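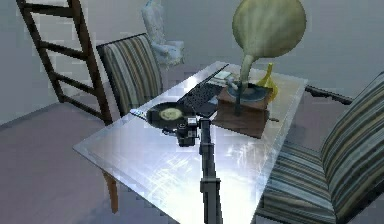

If you've been following the Lestum project on here, you'll know I've been pretty upbeat about it lately. Well, this week I get to write the other kind of update. We've pulled the June release, and I'd like to tell you what went wrong before the forum does it for me.

The short version is that the arm was pushing too hard. Lestum is our tabletop manipulation package, and the record task is the one everybody likes to run first: find the record lying on the glass table, get a finger under the rim, lift it, carry it over to the gramophone and set it on the platter. On paper the new version was doing great. Out of 304 simulated runs, it finished all but 11, and I'm the person who wrote "best numbers yet" in the release notes (yes, you can quote that back to me, several of you already have).

Then Everaldo Magalhães, who looks after our contact models, went back through the force logs late one evening for a completely different reason. He was chasing a slowdown. What he found was that in 39 of the runs we'd counted as successes, the gripper had gone down past the height of the tabletop before it closed. Only by 3 millimeters at the worst, but it had gone into the glass. The simulator let it happen, nudged the fingers back out, and the run carried on as if everything was fine. The record got picked up, the record got placed, and our script gave it a check mark.

In simulation, that costs you nothing. On a real glass table it's a cracked top, or a bent finger, or both, and glass all over the floor of whoever was kind enough to try our software. I felt a bit sick when he showed me the plots.

So how did it get through? Two things lined up. We'd swapped the tabletop's collision shape for a simpler one to speed up training, and the simpler one was softer than it should have been. At the same time, the force limit that's supposed to stop the arm on a hard contact was being read in the wrong units after we moved to the new Omix controller settings. That second one is our mistake, by the way — the settings are documented perfectly well and I skimmed them. With the limit set so high, the stop never tripped. Either problem alone would probably have shown up in testing. Together they hid each other.

As far as we know, the only people who had the bad version on actual hardware were the group over in Brernetberg, and they were running it on a foam mat with the speed turned way down. No damage and no injuries. I called them as soon as we knew, and they were a lot nicer about it than I would have been!

If you downloaded the June release, please don't run it on a physical arm at all, even slowly, even with your hand on the stop button. Go back to the previous version. It's slower and it drops the record more often, but its force limit works, and we've checked that again on the bench at Queiroz to be sure.

The fix itself is small. The units are corrected, the old collision shape is back, and any run where the gripper dips below the surface now counts as a failure no matter how nicely the record ends up on the platter. Everaldo has also added a check that refuses to start if the force limit is outside a sensible range. I'm rerunning the full set now, and the success number is going to come down. I'll post it whatever it is, along with the logs.

One more thing — a few of you wrote in back in the spring about odd little bounces when the fingers closed, and I told you it was a rendering glitch. It wasn't, and I'm sorry. If you still have those recordings, please send them over.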